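*Group project, second-year Transport and Places module. Written up by Annunziata Rizzi, with Jagadeesh Marar (who did the tables and most of the walking).*

# Waiting at the lights: how a driver, a cyclist and a walker read the same junctions

## How we got started

The idea for this project came out of a grumble. Jagadeesh had been late for a seminar and blamed the traffic lights, and our tutor, who had clearly heard that one before, said that if we felt so strongly we could go and study them. So we did! We spent a good part of February looking at junctions on the way into the old town, and I must say I have not been able to sit at a red light in peace ever since.

Our question was a simple one. When people stop at a junction, what are they being asked to read, and does it come to them in an order that makes sense? We had both read the Korncombe study in the first term, which looks mostly at how long people wait. We were more curious about what they look at while they're waiting, and whether they feel sure of what they are supposed to do next.

## What we did

We settled on 2 kinds of place: a tight city crossing with shops close by, and a wide approach road with several lanes. For each we made notes on three things, namely the signals, the signs and the paint on the road. We then asked people we knew (family, course mates, my very patient landlady) to talk us through what they would do. In the end 42 people answered our questions, which was a good deal more than we had dared to hope for, and 8 of them sat down with us for a longer chat over tea.

## The city crossing

We came back to this sort of junction again and again in our discussions, because so much is packed into it. A driver waiting in the queue has a red arrow to the left, more red hanging overhead, and signs gathered over to the right, all while other traffic crosses in front.

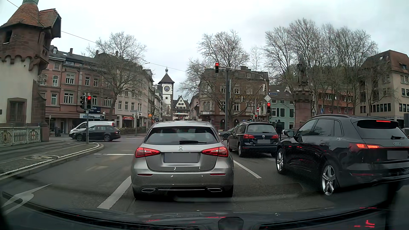 *Figure 1. Queue at the city crossing, with cross traffic passing from the right.*

Almost everyone we asked began with the hanging signal, and that seemed sensible to us, as it is close to the middle of the view and the arm carries it well clear of the cars. What surprised us was how few went on to mention the round no-entry sign. When we pointed it out, several people said they would have noticed it "once they got going", which did make Jagadeesh raise an eyebrow. The small red pedestrian signal beneath it was missed even more often.

The other thing that came up, and we hadn't planned for it at all, was the cars themselves. People look at the vehicle in front. They talked about the brake lights, about the badges, about whether they could see past a tall car or not, and one of our tea drinkers spent a happy few minutes comparing the Mercedes with the Audi before we could steer her back to the subject. We put this down in our notes as a distraction at first, but on reflection it belongs in the findings. The car ahead is a sort of signal too, and a good many drivers wait for it to move before they look up again.

## The wide approach

The second place is a very different thing, and I confess I liked it better. There is room, there is a planted median, and a slim footbridge goes over the road at the junction. Here the paint does a lot of the talking. The left-turn arrow is in the lane beside the median, the straight-ahead arrow comes next, and the right-hand lane has the two combined, straight on and right. Smaller arrows turn up again nearer the junction, for anybody who was daydreaming the first time.

The cyclists in our group had plenty to say about the bicycle lane. It is slightly reddish-brown with a white bicycle painted on it, and a thick solid line keeps it apart from the cars. They liked the solid line very much. Two of them would have liked a kerb as well, and we had a long and quite lively talk about that which I won't repeat in full.

Then there are the parking panels. The top one reads "Zone Altstadt" and had 745 lit up in yellow, next to the blue P and an arrow pointing up. Our drivers were split on whether the number helps. Some thought it a comfort to know before reaching the old town, and others said they would only begin to worry if it fell below 200. 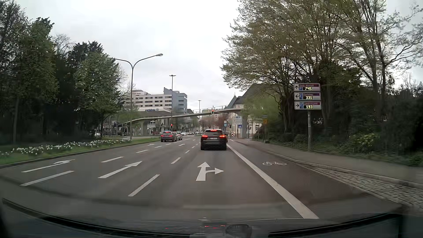
## What we think it means

Our feeling is that the two places ask for quite different sorts of attention. At the crossing a person has to look up and around, and pick the right light out of several. On the approach they mostly look down and ahead, and the choice of lane comes a good while before the choice of whether to go. The people we spoke to were more confident about the approach, even those who told us they don't enjoy big roads.

We should be fair about the limits of all this. A still picture gives you as long as you like to look at it, and a real red light doesn't. We also asked mostly people who already know us, and I suspect one or two were being kind.

If we carried on, we would like to ask walkers about the footbridge, and to try the same questions with people who have only just learnt to drive. Jagadeesh would also like to go back after dark, when the paint is harder to see and the signals stand out more, and I have said I'll come along if he brings the flask.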